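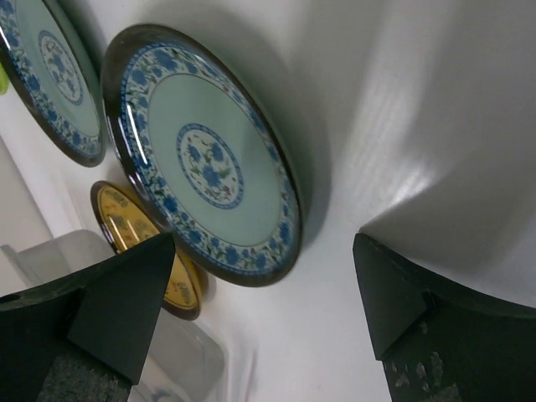 Attachment 1: big blue-flower plate standing up, its twin top left, mustard one behind

Ticket 815 - Plate stand / display query
Product: Mudberg plate rest
Status: Open, waiting on customer
Opened in July

Hi Flarkard support! Me again, the plate person. I'm on my second round of trying to get my plates to stay up on the shelf and I need a bit of help before I lose one.

Quick background. I've got two of the dinner plates with the dark brown rim, the blue flower border and the pale green middle (the ones with the little bouquet in a circle, I love them), and one smaller mustard-yellow one that I'd like to go with them. I bought the Mudberg rests from you, order 331, and the leaflet says they're good for plates up to 300 mm. Mine measure well under that, so size shouldn't be the trouble.

What happens: I set a big plate on the rest, it sits nice and upright, I walk off to make coffee, and by the time I'm back it has crept forward. The bottom edge slides, the top stays put, and the whole thing ends up leaning way too far back. Twice now I've caught it just in time. The mustard plate doesn't budge at all, which makes me think it's something about the glaze on the big ones - those rims are really glossy.

Stuff I've tried so far:

8:15 am - Wiped down the shelf and the rims with dish soap and dried everything. Slid anyway.
9:00 am - Swapped the two big plates over in case one of the rests was bad. Both plates slid, so I don't think it's the rest.
9:40 am - Folded a strip of paper towel under the front lip. Held until lunch! Looks terrible though, and I'm not leaving it like that.
1:30 pm - Put the mustard plate on one of the "bad" rests. Rock solid.

Reply from support, 2:10 pm
Thanks for all the detail, that helps a lot. Could you check whether the clear grip dots are still on the front lip of each rest? They're easy to peel off along with the wrapping. If they're missing, we can send a set of part 81 at no charge.

My reply, 2:45 pm
Oh my gosh. No dots. I went through the recycling and there they were, stuck to the inside of the wrapping, covered in lint (of course). I tried pressing one back on and it's got no stick left in it whatsoever.

So yes please to a set of part 81! Can you make it enough for three rests? I'd like the small one done too, even if it's behaving. Same address as order 331. Also, do the dots leave a mark on the glaze if the plate stays up for months? I'll keep the plates lying flat on a dish towel until I hear from you.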